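From: Facilities Office, Tillness House
To: Housekeeping list
Subject: Re: Blue liners in the Hartley Room

On Thursday, May 10, 2018, Roland Whiteley wrote:
> Are loose bags to be gathered before the wastebasket is lined?

Yes. Please open one bag fully and use it for the rest.

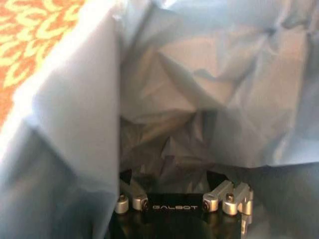
Light blue bag, opened.

1. Clear the carpet and side table first.
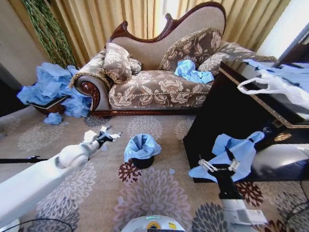

2. Check the sofa, including the crease beside the arm.
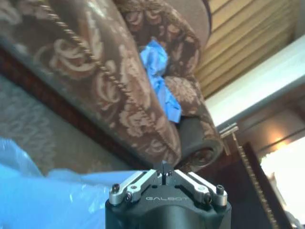
3. Hold each bag by a top corner and let it hang before folding.
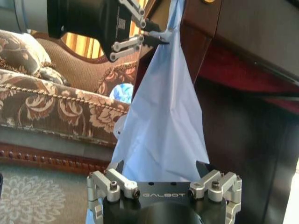 Folded liners go to the Stonwood store, shelf 30.

Facilities Office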